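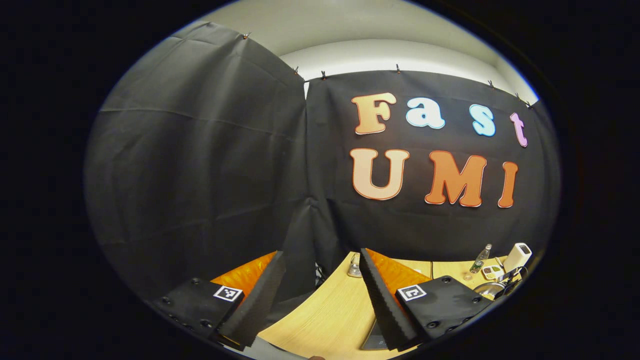 Bench view through the hand-held gripper, jaws open. Letters on the backdrop.

Notebook, Stockdale room, July
2 comments

Started 9:40. Goal is to see if the policy trained on the Clondura set still holds up once the bench gets crowded. The set has 3,419 hand-held demos, all with the wide lens. Of those, 113 failed the marker check and were dropped before training. Both finger markers have to be found or we get no gripper width, and I would rather lose the demo than guess the width.

Black cloth stays up for the whole series. The Melanholm runs had a bare wall and SLAM lost track on the slow turns. Folds and lettering should give it more to hold on to. Will check against the map before saying so in the write-up.

Breakfast layout next. Cooktop on the left, toaster on the right, food between them, water bottle toward the back.

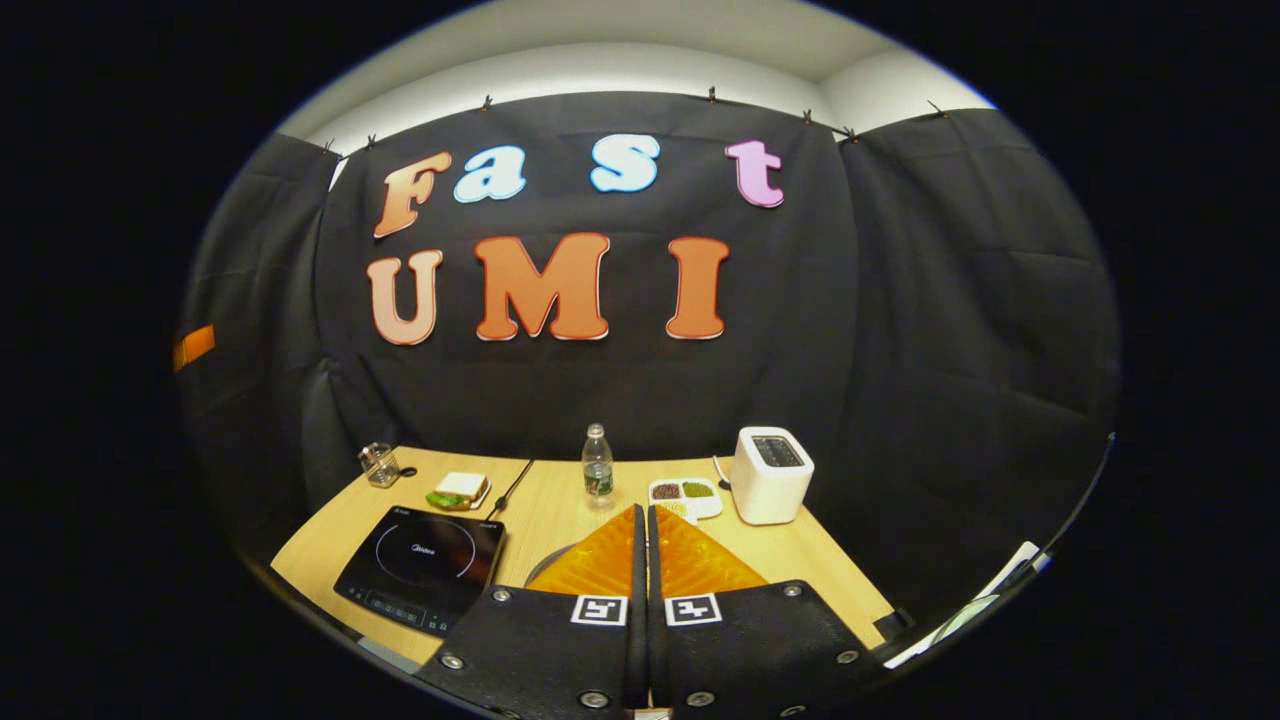
Kept the same calibration for this layout and did not touch the lens. Plan is 10 demos per start position, then retrain from the 1,000-step checkpoint and compare with the old one on the same starts.

Width reading is noisy when the fingers are almost closed. Could be the marker angle. Logging raw corners from now on so we can look at it offline.

To do:
- rerun the marker check with the looser threshold
- copy the map to the Stistthorpe drive
- ask whether the latency number in the config is the old one

Stopped 12:15. Disk nearly full, clear it before the next session.

Shares: 0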